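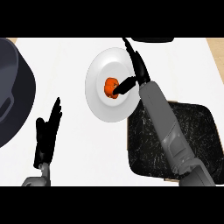 Floor Verstraete objects that a game about waiting should not have a pause button. She wrote this to the makers of Plulletham in the first week after the release, and she got a long answer, and after that the button was removed for one week and then put back. It is still there. She still does not agree with it.

Home News Features Reviews Handhelds Forum

I start with her letter and her complaint because it explains well what kind of game Plulletham is. It takes place in 1879, in a small harbor town where the ferry comes only when the weather permits. You are the new clerk in the ticket office. You sell tickets for a boat that is not there, you write down the wind, and you listen to the people on the bench. On a good day in the game the ferry arrives and everybody on the bench leaves, and you must begin again with strangers.

I have played it now for 70 hours, which my family considers too much. In these hours I sold a lot of tickets and I missed at least two weddings, both of them in the game. The studio, Filtico, made before this only puzzle games for the phone, and one can notice it. The ledger, for example, is really a puzzle. Every passenger has a name, a destination and a weight of luggage, and the boat can carry only so much. When you calculate wrong, the captain comes into the office and looks at you. He does not say anything. I found this worse than any game over screen.

Nele De Bruijn, the lead writer, told me by telephone that the captain had many lines at the beginning. He shouted, he made threats, he had even a song. The testers laughed at him and then they were careless with the luggage. So she took out his lines one after another, and each time the testers became more careful.

"In the end I had a man who only breathes," she said. "The actor was paid for the full part, he was very kind about it."

The bench is the best thing in the game. There are more than 1000 short conversations, and they happen whether you listen or not. If you are busy with the ledger, you hear half of a story about a stolen cow and you never get the other half, unless the same two people miss the boat again. I know the beginning of the cow story and I know the end, where somebody is crying. I do not know the middle. On the forum there is a long thread in which players put the pieces together, and they have a fight about whether the cow was brown, but I stopped reading because I want to hear it myself.

And here comes back the question of the pause. When you press the button, the clock stops, the people on the bench stop with their mouths open, and you can finish your sums in peace. With the pause you can be a perfect clerk. Without it you have to choose between the numbers and the people. I understand Verstraete's point of view very well. But I also have a telephone that rings and a door where the neighbors knock, and I have used the button every evening. De Bruijn says the office was divided for a long time over this subject, and that she herself voted against the button and now uses it to eat.

Not everything works. The walk to the lighthouse, which you must do on every day of fog, is long and the controls are heavy, as if the clerk wears wet clothes. The save system keeps only 3 positions, and it writes over the oldest one without a question. I lost a whole winter in this way. The music by Dekker is lovely for the first hours, a small organ and something like a saw, but there are too few pieces, and during a storm you hear always the same one.

There is also the matter of Tutden, the island where everybody wants to go. You sell the tickets to Tutden, you hear that the bread is better there and that the doctor is younger. You look at it through the office window on clear days, a gray line with one light. I will not say if you can visit it. I will say only that I bought a ticket from myself, that I counted my luggage honestly, and that the boat was full.

Filtico plans an update in September with new conversations and a second bench, on the other side of the harbor. How one clerk shall hear two benches, De Bruijn did not want to explain. Verstraete has already written to them about it.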